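Ondow open day, 9 August 2025

I went to the Ondow open day hoping to see a machine make me a cup of tea. Silly, maybe, but the flyer said household chores! The hall had 35 stands, and I headed straight for Brirkix, whose arm folds towels (nicely, if you've got the afternoon free). It also wiped a counter and put a cup on a shelf. Then I asked about filling a kettle at a bathroom sink, the kind of thing you do in any hotel, and the guy at the stand made a face. Running water, a lid that flips, a weight that keeps changing while you hold it... not this year, he said.

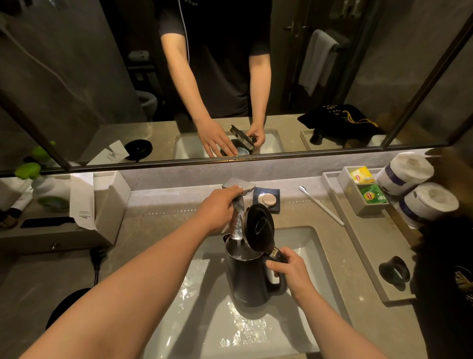 A reader going by Stekinia wrote in after my first post that a kettle is the wrong test anyway, and that she'd pay 3,000 dollars tomorrow for something that only emptied the dishwasher.

Fair enough, I'd chip in for that too! But I still think the small stuff matters. One hand on the faucet and one on the handle, and you hardly think about it. The Ikonen team had a two-armed model pouring dry rice from a jug, and I stood there for 50 minutes watching it go.

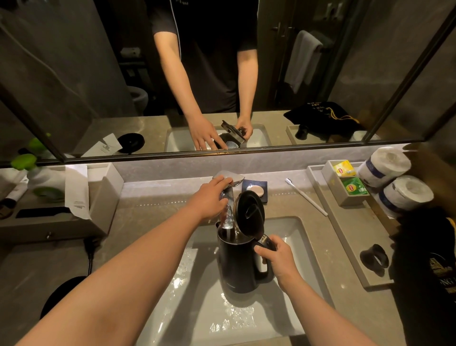

They want to try water by February, with a tray underneath and the wiring sealed up. I've already asked to come back for that one.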